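Costume Participation at a Small Fan Convention: A Study of the Stavow Weekend
Final Project Report, Event Studies Seminar
Prepared by Auður Mogensen and Senthil Bhat

Background

The Stavow Weekend is a fan convention held each June in the exhibition hall at Zundale. It began as a comic book swap and still gives most of its floor to dealers. Over the past few years, costumed visitors have become a larger part of the crowd, and the organizers have added a costume contest, a repair table, and a changing area to serve them.

The project set out to learn how costumed visitors prepare for the event, what they spend, and what problems they meet once inside the hall. The organizers gave permission for the study and supplied a floor plan and copies of the costume rules. They did not take part in writing the questions and did not see the answers before this report was finished.
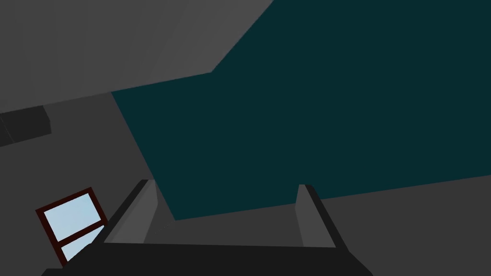
Method

A paper survey was handed out near the main entrance and again outside the contest room. It was given only to adult visitors in costume. In all, 98 completed forms were collected. Longer interviews were then held with 11 of the people who had filled out a form, most of them in the quieter hours before the contest. Each interview lasted no more than 30 minutes. Names were not recorded.

Forms with one or two blank answers were kept. Questions about spending were optional, and many visitors chose to skip them. For that reason the report does not give an average cost.

Findings on Preparation

Most visitors who answered the survey had made at least part of their costume themselves. Wigs, shoes, and gloves were the items most often bought ready-made. Several people in the interviews said they started with a character whose clothes were close to something they already owned and added one difficult piece each year. Others built a new costume from nothing in the weeks before the event and described finishing the hems in the parking lot.

Characters from current films were common, but older animated series held their own. The largest single group came as the crew of a space comedy that had been off the air for years. They had met online and had not planned to arrive together.
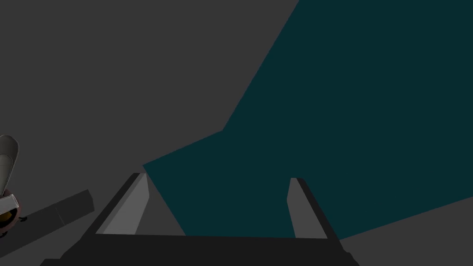

Props were the subject of the strongest opinions in the interviews. Under the Stavow rules, every prop must be checked at a desk inside the entrance, and anything with a metal edge is refused. Visitors accepted the rule but said that it was applied differently from one desk to the next. Robot and armored costumes raised a further issue, as their hands are often large and stiff. A claw with two straight fingers set wide apart on a dark base has a simple outline that can be built up in foam, but the wearer would need help with doors, bags, and ticket scanners. One builder had solved this by fastening the claws with snaps, so that they could be taken off in line.

Findings on the Hall

The changing area received more complaints than any other part of the event. It had one mirror and no hooks, and visitors in large costumes could not turn around in it. The repair table, run by the fabric shop Desjardins, was praised by nearly everyone who used it. Its stock of hot glue ran out before the contest, and a second supply was brought over from the Plistent booth.

Aisle width was the other main concern. The dealer aisles met the safety code but left little room when someone stopped to pose. Visitors with wings or long trains kept to the outer walls, where there was less to see.

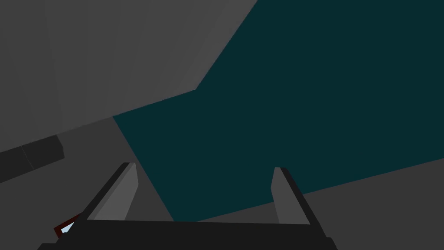 Should photography be kept out of the dealer aisles?
A full ban would be hard to enforce and would be unpopular with visitors. The authors instead suggest a marked photo area at the north end of the hall, with signs in the aisles pointing to it.

Recommendations

The organizers should write a single prop checklist and give the same copy to every desk. The changing area should be moved to the larger side room and fitted with hooks and more mirrors. The repair table should open at the same time as the doors and should be restocked before the contest. An entry fee cut for contest entrants was also discussed, and 25 of the survey forms asked for it in the comments section. The authors take no position on that request, as the event's budget was outside the scope of the project.

Limits of the Study

The survey covered one event and left out visitors under 18, who made up much of the costumed crowd. People in a hurry to reach the contest were less likely to stop. A later project could collect forms at the exit as well, and could include dealers, whose views on the aisles are missing here.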